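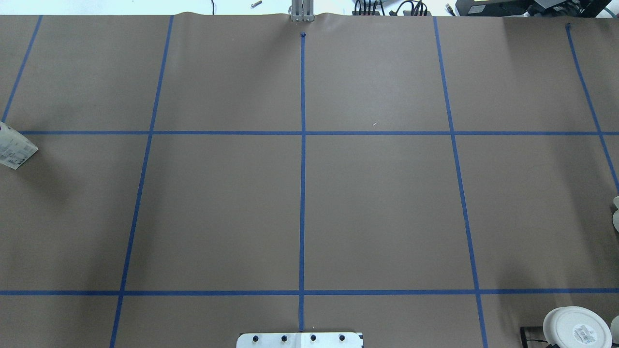

Last touched 7 March 2020. Answers to the stuff people keep emailing us about taping out a table for sorting, packing and layout nights at the Wullton workshop. Short answers. If yours isn't in here, write it on the clipboard by the door.

## Getting started

**What do I need?**

- Brown kraft paper, a roll wide enough for your table
- Blue painter's tape
- A long straightedge
- Pencil, soft
- Scissors or a craft knife
- A damp rag and a dry rag

That's it. You can do without the knife if your scissors are decent.

**Why paper at all? Can't I tape right on the table?**

You can. We did for a year. Tape left down for months gets gummy, and then you're scraping. With paper you roll the whole thing up and the table is just a table again. Also you can write on it.

**Does it have to be kraft paper?**

No. White butcher paper works but shows every smudge, and it glares under the overhead lights. Newsprint rips when you pull tape off. Wrapping paper is too slick on the shiny side, so flip it. Kraft is cheap and dull and takes pencil well.

**Which side up?**

Matte side up if your roll has two different sides. If you can't tell, doesn't matter.

**What weight paper?**

We buy 80 gsm. Thinner is fine for one evening. Heavier stuff wants to curl back into a roll and fights you the whole time.

## Laying the paper

**How do I get it flat?**

Unroll it the night before, curl side down, put books on the corners. Next day tape the edges under the table lip, working from the middle out to the corners. Pull gently. Don't iron it. Somebody ironed it.

**Mine has creases. Start over?**

No! Faint creases are fine. If a crease stands up enough to tip over a small part, rub it down with the back of a spoon or run a strip of tape over it if it happens to be near a line anyway.

**The edge is wavy.**

Usually is. Paper soaks up damp from the air and the loose edge goes first. Tape it down if things catch on it, leave it if they don't. Never use the paper edge to measure from, though. Draw a pencil line with the straightedge and measure from that.

**My table is wider than the roll.**

Overlap two sheets by a hand's width, with the overlap facing away from you so your sleeves don't catch. Put the seam where a tape line will go and you'll cover it with one strip.

**There's hardware fixed to my table. Vise, bracket, bolted plate, whatever.**

Cut the paper to go up to it or around it, a little oversize, then tape down the cut edges. Don't take the hardware off just for this. Do plan your lines around it before cutting any tape -- it's handy to line up one strip with a fixed thing, then you always know where center is.

## Taping the grid

**How wide should the lines be?**

One tape width. We use the ordinary inch roll from Hostarus (the hardware place, not the coffee place next door with nearly the same sign). Skinny tape looks sharper but it's slow and it snaps.

**How big should the cells be?**

As big as the biggest thing going in them plus room for your fingers. People always go too small. Set your biggest item on the paper, trace around it with a hand's gap, there's your cell.

**Do all the cells have to match?**

No. Big ones in the middle where you're working, odd-sized leftovers along the sides. The side ones are good for tape rolls, labels, your coffee if you must. Partial cells running off the edge are fine too.

**Do the lines need to be perfectly straight? Square?**

For sorting, no. Straight-ish. For quilt blocks or tile layouts, yes, take the time, and check corner to corner both ways. If the two diagonals match you're square.

**My lines look straight up close but fan out from the end of the table.**

That's perspective, most likely. Stand at one end of any table with long lines running away from you and they'll look wider apart near your belly. Check with a tape measure before you rip anything up. If the gap measures the same at both ends, leave it alone.

**Some of ours really are slanted. Is that a problem?**

Not if everybody knows which cell is which. Slanted lines can be useful, a fan of cells is easy to reach from one chair. Bad for anything you need to measure.

**Which lines first, the long ones or the crossways ones?**

Long ones. Then cross. The cross strips hold the long ones down in the middle where they like to lift.

**How do I lay a long strip without it drifting?**

1. Pencil line first, light.
2. Stick one end. Press hard.
3. Walk the roll out to the far end in the air, not touching the paper.
4. Pull it snug. Snug, not tight.
5. Lower it, then rub down from the middle.

If you stick as you go it drifts every time. If you pull too tight the tape shrinks back overnight and puckers the paper.

**Tear or cut the ends?**

Cut if it's staying up for weeks. Tear if it's for tonight. Torn ends lift sooner.

**Why blue?**

Shows up on brown. Green does too, less so. Tan masking tape about disappears, we tried it and people were putting buttons in the wrong cell all evening.

**Can I split a cell in half?**

Sure, run a strip down the middle. Good for pairs: left/right, done/not done, keep/toss. If you only need it split for one job, fold over one end of that strip so you have a tab to pull later.

**How much tape does it take?**

Add up your lines and put a bit on top for mistakes. Last full setup for the long tables used 397 feet and we still ran out before the last cross strip. Single table, one roll will do you with plenty left.

## Using it

**What do you all use it for?**

Depends on the night. Sorting donated hardware. Kit packing for the Havine fair every September. Dry-fitting mosaic. Puzzle pieces by color (long story, 761 of them and it was supposed to be a thousand). Seed packets. Laying out small parts in the order they came off something, so they go back on in the same order. That last one is the best use, if you ask me.

**Should I label the cells?**

Yes. Pencil in the top left corner of each, or a scrap of tape with marker on it. Scrap of tape is better because you can move it. Don't write on the line tape itself, it gets covered up by stuff.

**Letters or numbers?**

Pick one for across and the other for down. Like a map. Then you can yell "B2" across the room.

**Small stuff rolls out of the cells.**

It will, tape is flat. Use jar lids or muffin cups inside the cell. Or double up the tape, four or five layers makes a tiny curb that stops beads. Won't stop ball bearings. Nothing stops ball bearings.

**Can I glue or paint over it?**

Glue yes, with wax paper on top. Paint, small amounts. Wet paint buckles the sheet and then your lines go too.

**Can I cut on it?**

Put a mat down. The knife goes right through and marks the table, and that table belongs to the hall.

## Upkeep and taking it down

**How long does it last?**

Paper: until it's gross. Tape: check the package. We swap everything out after 28 days no matter what, easier than arguing over it.

**One line is peeling. Do I redo the whole thing?**

No. Wipe the dust off, press it back, and if it won't stay, lay new tape right over the old. Two layers OK. Past that pull it and start clean.

**How do I get the tape off without tearing the paper?**

Slow, low, folded back on itself, nearly flat to the table. Pull with the lay of the paper if you can tell which way that is. It'll take some fuzz off. Fine.

**Can I save the sheet for next time?**

Yes, roll it tape side OUT, loosely, around a cardboard tube. Tape side in makes the strips wrinkle and pop off. Write the job name on the outside. Folding it is no good, you get a hard ridge right across your cells.

**Can I recycle it?**

Pull the tape off first. Clean kraft goes in with the cardboard here. If it's got glue or grease on it, trash. Check your own town's rules.

**Where do you get the paper?**

Hoshino, the packing supply counter, ask for the end rolls. They're shorter and cheaper and usualy a little dinged on one edge, which you trim off anyway. Call first, they don't always have them.

**Can I borrow the workshop's straightedge?**

Yes, the long aluminum one on the two hooks. Put it back on BOTH hooks. It bends if it hangs from one, and then all our lines are bananas.

**Can I leave my setup out overnight?**

Only on the back table, and leave a note with the date you'll be done. Anything with no note gets boxed up, cell by cell if whoever's doing it is feeling nice. Boxes go on the shelf under the window, kept two weeks.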